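Teaching by hand vs. teleop for cloth folding, which would you pick?
Forum > Manipulation > Show and Tell (and Complain)

stuvbridge_steve
We're 70 demos into shirt folding on two arms, all by remote control, and I've started to hate cotton. My labmate wants to throw it out and go back to grabbing the arms and walking them through the fold. Before I lose this argument in person I'd like to lose it here.

70 demos, one shirt, one operator (me). The policy copies my hesitation beautifully. It goes to the hem, thinks about its life, and goes to the hem again.

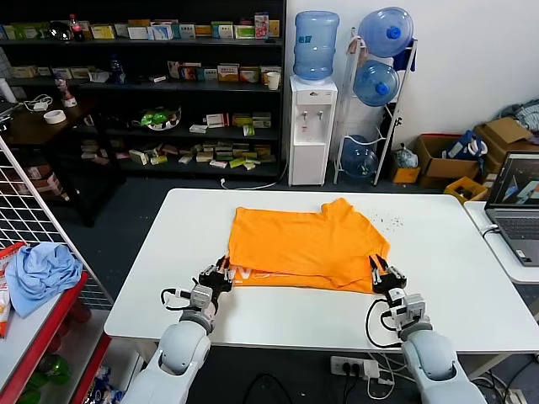
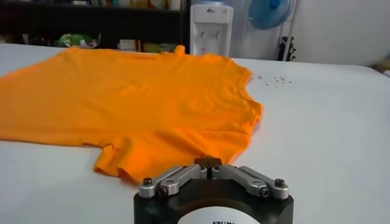 Settings are stock Lerkow, 3 cameras, no force feedback on the leader side. Typical episode is 210 seconds, which I'm told is slow.

torque_and_regret
210 seconds for a T-shirt? My grandmother would like a word.

Hand guiding, every time. You feel the fabric catch. Over teleop you find out when the shirt leaves the table.

Jacquet_user
Disagree with torque. With hand guiding, your own hands and sleeves end up in every camera view, and the policy learns that shirts get folded when a forearm shows up. We did that with towels last September and binned the lot. Also, you have two hands and so does the robot — try steering both grippers and hitting the foot pedal.

torque_and_regret
So record the joints by hand, then replay them with no human in view. People have done this forever.

Jacquet_user
Replay on a rigid box, sure. Cloth doesn't land the same way twice. Your replay will pinch air with great confidence.

mostly_lurking
How many demos are people really using? The Vostov folks on here keep saying 2,000 and I have a day job.

stuvbridge_steve
Same. At my speed 2,000 is a career.

Jacquet_user
Get faster before you get more. Practice with recording off until you stop dithering at the hem, then toss the first 70.

torque_and_regret
Fine, I agree with the tossing part.

stuvbridge_steve
Tossing them hurts. Keeping them on a drive labeled "do not train" for now. Anyone have pedal mappings for the Lerkow leader arms?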